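Home Lists Archive Search Log in

This site uses cookies to keep you logged in and to remember your archive settings. By continuing to read you agree to this. OK

Sidolby Kitchens and Small Homes list
Message 2427
Mar 30, 2018 - posted by the Buvach flat

Re: Dishes, the counter left of the sink, and where to dry things

On the list, the Yau Street flat wrote:

> We have the usual galley problem. Single sink, stone counter, a
> short run of counter on the left and a bit less on the right.
> Everything that gets used in a day ends up on the left side, so by
> evening there is no place to put a plate down while washing. We
> bought a drying rack in January and it made things worse because it
> took the only free stretch. It's back in its box now.
>
> Questions for the list:
>
> Do you wash straight into the sink or use a dishpan?
>
> Where do the clear storage containers go? Ours never seem to get
> put away.
>
> Is anyone using a table as the drying spot, and does the wood
> suffer?
>
> We rent, so no drilling and nothing stuck to the wall. We could
> spend up to 49 dollars but would rather spend nothing.

Our kitchen sounds close to yours, so I'll answer from what we do. We rent too. Granite counter, dark, steel sink, and we've been through the rack stage and out the other side. We had a Rakell two-level one that stood in front of the outlet. I gave it away and haven't missed it.

The left side is where it all piles up for us as well. What helped was deciding which things live at the back and never move, and then keeping the strip in front of them for whatever is being washed. At the back we have the tall gray unit with the red button, the bottles, and the cups that get used all day. The containers go to the far left. Plates go in the front strip, flat, one at a time.

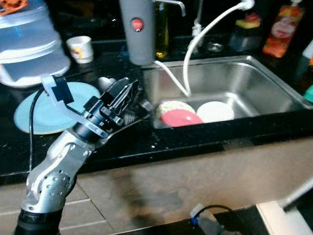 Left of the sink: blue plate in front, clear container and printed cup behind it. The white hose goes over the rear rim into the basin.

The hose was the other thing that had to be settled. If it lies across the front you knock it every time you reach for the faucet. Over the back rim and down into the sink it stays put. If you have anything similar, sort that out before you move any dishes around, or you'll be doing it twice.

To your questions, in your order more or less.

1. Dishpan or sink

Straight into the sink. We tried a dishpan for a while. It used up most of the basin and there was always something trapped underneath it. I put bowls at the bottom with the spoons and forks laid across or inside, and do the plates on top of that, held up at a slant so the water runs off into the basin. The sponge stays on the right side of the counter next to the sink. I used to keep it on the left with everything else and it would end up under a plate.

2. Clear containers

I don't have a perfect answer. The trouble with clear ones is that they don't look like clutter until there are several. They also disappear. Set one down on a dark surface in the evening with the light off and all you get is a thin line where the rim is, and then your sleeve catches it. I've put one on the floor that way more than once.

Two rules that work for us: a container doesn't stay out overnight unless it has something in it, and nothing clear gets left near the front of a dark surface. Lids go in a drawer, standing on edge. We don't match lids to containers until we need one.

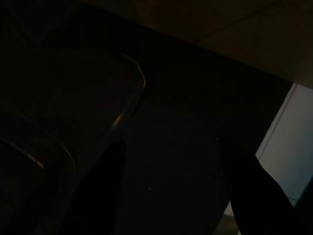
3. Using a table

Yes, we do this, and yes, the wood suffers a bit. Ours is tan and it has marks and smudges on it that are not coming out. I stopped worrying about them. If it were a nice table I'd put down a towel every time. As it is I put one down when I remember.

What I would look at is the joint between the boards. Standing water on the flat part gets wiped up sooner or later, but a seam will hold it, and you don't see it from above. Check from underneath every so often. Crouch down with a flashlight and run a finger along it. If it feels rough or raised, dry it out and keep the dishes on another part of the table for a while.

Same for any metal strip along the edge. Crumbs get in behind ours. An old toothbrush does it. 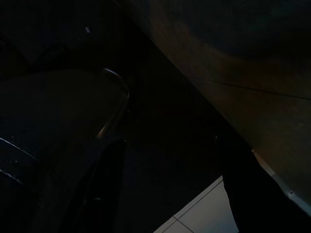
Low down at the edge of the wood, with the seam and the gray metal strip. Pale tile below.

The other thing about a table is the floor under it. We have square tiles, very light, and drips dry into spots that you can see from the door. I wipe there when I wipe the table. It adds a minute. The grout I leave for the weekend.

4. Not spending money

You asked for under 49 dollars. My total was 5, for two cotton dish towels from the market. Everything else was moving things. Before you buy another rack, measure the free counter with the fixed items in place. We thought we had 70 centimeters on the left and it was a good deal less once the gray unit and the containers were back where they belong. No rack I looked at would have fit in that.

How it goes on a normal evening, for what it's worth. Clear the front strip. Anything that doesn't need washing goes to the back or into the cupboard. Bowls and utensils into the bottom of the sink first. Then plates and dishes from the left, one by one, over the basin - tipped so they drain, then turned to get the underside. Ours have little labels on the bottom that I keep meaning to scrape off.
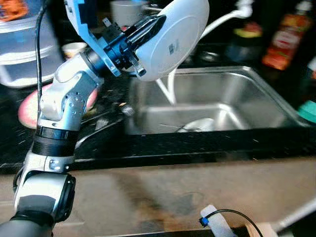
Once a plate has stopped dripping it goes on the towel on the table. Mugs go upside down next to it. I do the containers last, after the greasy things, and with fresh water. Then the sink itself gets a wipe and the sponge goes back to its spot. It takes less time than it did with the rack, mostly from not having to shift the rack.

A word on bottles. Dish soap and whatever else you have should stand upright on the right if there's room, labels facing out. When they were on the left with the cups I was forever picking up the wrong one with my eyes on the water.

If you do end up trying the table, I'd like to hear what finish yours has. I've been told oil helps and I've also been told it goes sticky under wet plates, both on this list. The old thread on oiling from the Sidolby archive is worth reading but it's mostly about cutting boards.

The Buvach flat

Previous message Next message Thread Reply to list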